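How to Keep a Workbench in Order With a Dish Rack and a Cardboard Tray
Mar 5, 2024

The proper solution to a messy bench is a drawer system. I priced one in August, closed the tab and went to look under the sink.

What you need: a dish rack, a shallow cardboard box, a lidded plastic box, and the humility to store tools in kitchenware.

Step 1. Cut down the box. Anything a parcel came in will do. Mark a line low on all four sides and cut along it with a sharp knife. You want walls just high enough to stop a roll of tape from leaving.

Step 2. Give the tape its own tray. Tape stored with other things collects fluff, screws and, in my case, a stamp. Lay the roll flat, with space to get your fingers around it.

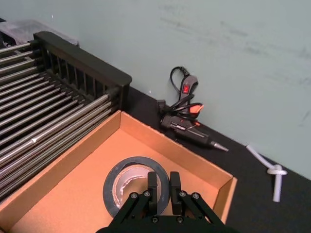

Black tape in its tray, glue gun parked behind.

If the cardboard core has started to fray, pull off the loose bits or learn to live with them. I am in the second camp.

Step 3. Place the rack. Empty it first and set it down next to the tray, close enough that nothing small can roll into the gap. Dead straight looks better, but I have never managed it for more than 3 days.
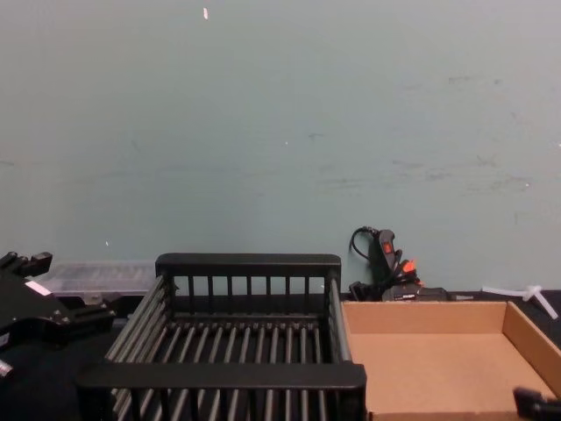

Flat things go upright between the rods: sandpaper, cutting mats, the instructions you were going to read. Anything thinner than a pencil will fall through, so that goes in the lidded box at the back.

Step 4. Let the glue gun cool on its stand before you put it anywhere near cardboard. Mine takes a while, and I spend it looking for the stand.

Step 5. Clear the whole bench once a month and wipe it down. A dark top hides pencil marks beautifully and shows every crumb of dried glue.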